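"El libro me lo regalaron cuando cumplí 16 años y lo leí en dos noches", cuenta la autora del blog de lecturas Farnine. Se refiere a la historia oficial del festival Onel, un volumen de 500 páginas que ha vuelto a abrir este verano, con todos los conciertos cancelados.

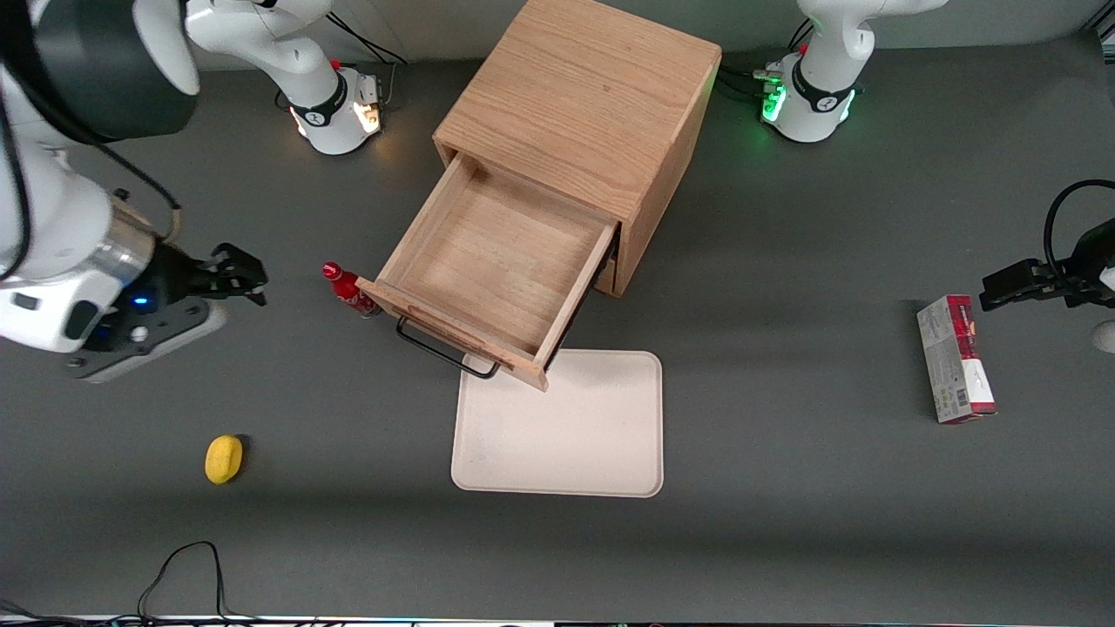 Ella no nació en España y escribe sus reseñas en español desde hace poco. "Al principio tenía mucho miedo de los errores. Después comprendí que los lectores me perdonan un subjuntivo, pero no me perdonan si cuento el final."

De la historia de Onel prefiere los capítulos sobre los primeros años, cuando al prado de Nasteler llegaron 200 personas y tocó un solo grupo. "Las fotografías son muy bonitas, eso es verdad. Pero yo me quedo con las cartas de los vecinos, que estaban bastante enfadados por el ruido."

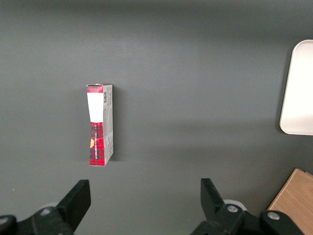
Le gusta menos la segunda mitad, donde, según ella, hay demasiados nombres de patrocinadores. También habría agradecido un índice de canciones. La editorial Demirtaş publicó en marzo una edición de bolsillo sin las láminas en color, y ella no la recomienda para regalar.

En el blog lleva ya 53 reseñas. La próxima será de una novela sobre una orquesta de baile, que todavía no ha terminado. "Voy por la mitad y leo despacio, con el diccionario al lado."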